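Chapter 4

The Bin and What Ends Up in It

In this chapter
Why bins fill the way they do
Mixed bins, sorted bins, and the expensive ground between them
The three questions to ask before buying a single divider
Reading a bin from above
The Clamholm store: a case to carry through the chapter

Every storeroom begins with good intentions and a label maker. By January the labels are still there, facing neatly forward, and the things behind them have moved on. The bin marked BRUSHES holds a kettle lead, two brushes, and the lid of something. The bin marked MISC holds everything else, including, in one store I visited, the label maker.

The first three chapters dealt with shelves, aisles, and doors, the parts of a storeroom that stay where you put them. We now come to the containers, and with them to people, who don't. A bin is a simple object. It has four walls and a floor, and usually no opinion about what goes inside. Most of the trouble in a small-goods store comes from that last point, and most of the remedies sold in catalogs are attempts to give the bin an opinion after the fact.

Students tend to arrive at this chapter believing that a mixed bin is a failure. Their own kitchens have taught them this. There is a drawer, everyone knows which drawer, and opening it produces a feeling of mild guilt and a loose battery. But a drawer at home and a bin in a working store are judged on different terms. The drawer is judged on how it looks when guests go hunting for a corkscrew. The bin is judged on how long it takes a tired person to find the right thing and get a hand around it.

4.1 What a bin is for

A bin does two jobs, and they pull against each other. It holds things, and it gives them back. The holding job likes depth, high walls, and a smooth floor. The giving-back job likes shallow trays, low fronts, and things that stand up straight. Designers who forget the second job produce handsome deep tubs in which small goods go to retire.

We will use two terms throughout the chapter. The put is the act of placing an item in a bin. The pick is the act of getting it out. A store that makes the put easy will often make the pick hard, and the reverse holds as well. Tossing a sponge into a deep bin takes no time at all. Finding that sponge later, under a heap of packaging with a strong family resemblance to all the other packaging, takes a good deal longer. Someone has to pay for the tidying, and the only choice you get is when.

Jeanie Sutherland, who ran the stores at Pikell for most of her working life, called this "the sponge loan." You borrow a moment at the put and pay it back with interest at the pick. Her staff disliked the phrase and used it constantly.

4.2 Three kinds of mess

It helps to be exact about mess, a word that covers too much ground. We will separate three kinds.

Mixing is when different kinds of item share a bin. Mixing does surprisingly little harm where the items differ in shape and color. A pair of scissors in with six bars of soap is a nuisance to the soap, but you will not mistake one for the other.

Tangling is when items hold on to one another. Cables do it, and so do coat hangers, mesh bags, and anything with a hook on its package. Tangling turns one pick into two or three, as the item you want brings its friends.

Masking is when one item hides another, either by lying on it or by making it hard to see. The worst offender is clear plastic. It is sold as the packaging that shows you the goods, and one piece of it does. Several pieces together show you mostly the ceiling lights.

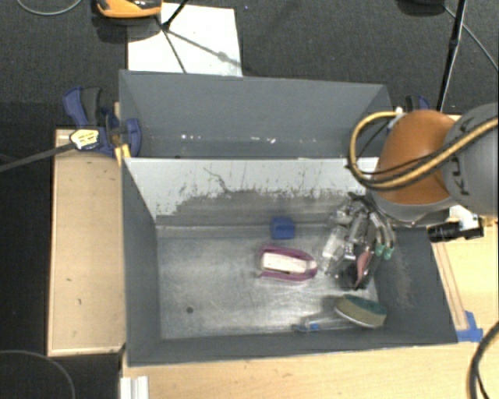 Color is the cheapest cure for masking, and stores throw it away all the time by choosing goods bins and packaging without giving either a thought. A plain gray bin is dull to look at, which is just what you want, as it leaves all the interest to the contents. The purple-magenta border on the long item near the middle of the floor can be found at a glance, and the blue block at the rear manages nearly as well in spite of its size. The scrubber gets by on its dark green top. The clear plastic item at the front would be a poor showing without its small patch of bright blue, and in the shiny tangle on the right the pinkish-red object does most of the work of being noticed. Put the same goods on a floor printed with a cheerful pattern and you would have a harder store and a more cheerful one.

Notice that color cures masking only for items lying in the open. It does nothing for the item at the bottom of a pile. For that you need space, or patience, or a smaller pile.

4.3 Floor, wall, corner

Beginners look at a bin and see its volume. Experienced pickers look at the same bin and see three places.

The open floor is the good neighborhood. An item lying there can be approached from any side and lifted straight up. Even an awkward shape behaves itself with clear floor around it.

The wall is less convenient. An item resting against a wall can only be reached from the sides that are left. If it is flat and low, fingers arriving from above must either drag it toward the middle or pry up one edge. People do this without thinking, and blame the item.

The corner is where small things go to be forgotten. Two walls guard it, and it collects whatever slides when the bin is moved. At Pikell the bins were emptied once a season, and Sutherland kept a record of what came out of the corners. It ran mostly to caps, clips, single gloves, and pens, though one entry reads simply "teeth (novelty)."

A scuffed floor, by the way, is no fault in a bin. New staff often want worn bins replaced, on the theory that a shiny floor is a clean one. A shiny floor throws light back in your face and gives clear packaging somewhere to hide. A few years of honest scraping will take the shine down for free.

4.4 The case: Clamholm

The case for this chapter is a household-goods store at Clamholm, which kept 4000 small items in gray bins and sorted them by supplier. Sorting by supplier suited the people who received the goods, as each delivery could be put away in one walk. It suited the people who picked them much less. Sponges from Kushnir lived at one end of the room, sponges from Kernance at the other, and a customer who wanted a sponge wanted only a sponge.

Prasert Khamphan took over the room and did what many new managers do, which was order dividers. He bought 1000 of them. They were good dividers. They turned each deep bin into a set of narrow slots, every slot for one kind of item, and for a few weeks the store looked like its own catalog.

Then the slots began to overflow. Sponges arrived in larger packs than the slots allowed for. Scrubbers with handles went in at an angle and held their dividers at an angle too. Staff could no longer reach the bottom of a slot without taking out the top of it, and the things taken out were put, for the moment, in a spare bin. You will have guessed what became of the spare bin. By the time Khamphan counted, there were 31 of them, each one fully mixed, and the staff had become very quick at finding things in them.

He deserves credit for what came next. He sat in the store with a notebook and watched the picks. The quickest came from spare bins holding a thin layer of goods that looked nothing like one another. The slowest came from the tidy slots, where five kinds of nearly identical scrubber stood in a row and had to be read like book spines. He took out most of the dividers and kept 50.

We will come back to the notebook in section 4.7, where you will be asked to redo his layout with the budget he had left.

4.5 The three questions

Before you sort, divide, or buy, put these to any bin in your care.

Can everything in it be seen from above without moving anything? If so, leave the bin alone, however mixed it is.

Can each item be lifted without lifting its neighbor? Where the answer is no, look for hooks, loops, and loose packaging, and deal with those first.

Are any two items in it easy to confuse? Keep such pairs apart, in different bins and preferably on different shelves. Lookalikes do more damage as neighbors than strangers do.

Students sometimes object that the questions say nothing about neatness. They were left out of the neatness business on purpose. A neat bin may pass all three or fail all three, and the same goes for one that would make your mother sigh.

Before you read on

Choose a bin, drawer, or box that you use every week and did not arrange for this course. Look into it from directly above for as long as it takes to say the alphabet. Then look away and write down what you remember, in the order it comes to you. Keep the list. The first few entries will tell you what color and shape are doing for you, and the things you left out will be needed in section 4.6, which begins with depth.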